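# 욕실 소모품 정리 기준 안내 (면도기·치약)

공용 욕실 506호의 소모품 보관 방식이 바뀝니다. 면도기와 치약부터 적용하며, 칫솔과 세안제는 9월 호에서 다룹니다.

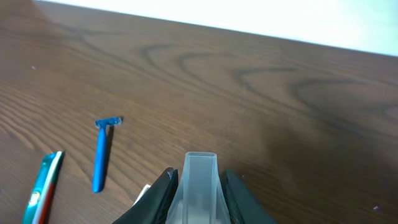 정리의 첫 단계는 품목을 수납장에서 모두 꺼내 마른 탁자 위에 펼쳐 놓는 것입니다. 세면대 상판은 물기가 남기 쉬우므로 작업대로 쓰지 않습니다. 품목 사이는 손이 들어갈 만큼 띄웁니다. 파란색 일회용 면도기처럼 손잡이가 매끈한 제품은 기울어진 면에서 굴러갈 수 있으니 탁자 가장자리에서 떨어진 곳에 둡니다. 날은 사람이 앉는 쪽의 반대편을 향하게 합니다.

## 일회용 면도기

보관 중 품질이 떨어지는 주된 원인은 날 사이에 남은 수분과 비누 찌꺼기입니다. 사용 후에는 흐르는 물에 날 뒷면부터 헹구고, 물을 털어 낸 다음 세워서 말립니다. 수건으로 날을 문지르면 날 끝이 손상되고 수건 올도 풀립니다. 샤워 부스 안쪽 선반은 습도가 높아 보관 장소에서 제외했습니다.

다음에 해당하면 폐기합니다.

- 날이나 날 주변에 녹이 보이는 경우
- 헹군 뒤에도 찌꺼기가 빠지지 않는 경우
- 손잡이와 헤드의 결합부가 흔들리는 경우
- 면도 시 당김이 느껴지는 경우

폐기할 면도기는 헤드를 두꺼운 종이로 감싸고 테이프로 고정한 뒤 일반 쓰레기로 배출합니다. 손잡이만 보면 플라스틱이지만 금속 날이 붙어 있어 그대로는 재활용 선별이 되지 않습니다. 날을 억지로 분리하지 마십시오. 면도기는 개인 용품이므로 공용 통에 꽂아 두지 않습니다.

## 튜브형 치약

치약은 뚜껑을 닫은 상태에서 뚜껑이 아래로 가도록 세웁니다. 내용물이 출구 쪽에 모여 끝까지 쓰기 쉽습니다. 바닥이 좁은 튜브는 컵에 넣어 세우고, 컵 바닥의 물은 그때그때 비웁니다. 눕혀서 보관할 때는 접착된 끝부분이 선반 안쪽으로 가게 놓습니다.

짜는 순서는 접착된 끝에서 출구 방향입니다. 중간을 누르면 내용물이 양쪽으로 갈라지고, 나중에 다시 밀어 올려야 합니다. 튜브가 절반 이하로 줄면 끝부분을 접어 집게로 고정합니다. 집게는 Jirix 폭 30mm 제품을 수납장 문 안쪽에 걸어 두었습니다.

출구 나사산에 굳은 치약은 미지근한 물을 적신 면봉으로 닦습니다. 사용 기한은 대개 접착부나 라벨에 표시되어 있습니다. 표시가 지워진 제품은 개봉일을 유성펜으로 적어 두고, 개봉일도 모르면 새것으로 교체합니다.

## 수납 위치

| 품목 | 위치 | 방향 |
|---|---|---|
| 면도기(사용 중) | 개인 칸 | 헤드 위로, 세워서 |
| 면도기(미개봉) | 수납장 위 칸 | 포장 상태로 눕혀서 |
| 치약(사용 중) | 세면대 컵 | 뚜껑 아래로 |
| 치약(예비) | 수납장 아래 칸 | 라벨이 앞으로 |

예비 치약은 2개까지만 둡니다. 그 이상은 Allar 창고 선반으로 옮깁니다. 개인 칸의 칸막이는 Isireo 조립식이며 칸 너비는 20mm 단위로 조절할 수 있습니다. 조절 후에는 고정 핀이 끝까지 들어갔는지 확인하십시오.

탁자는 정리가 끝나는 대로 마른 천으로 닦습니다. 목재 상판에 치약이 묻으면 굳기 전에 나뭇결 방향으로 닦아 내고, 연마 성분이 있으므로 세게 문지르지 않습니다. 굳은 자국은 젖은 천을 잠시 올려 불린 뒤 제거합니다.

변경 사항 시행일은 2025-06-26입니다. 칸 배정 문의는 Valentina Arancibia에게 하시면 됩니다.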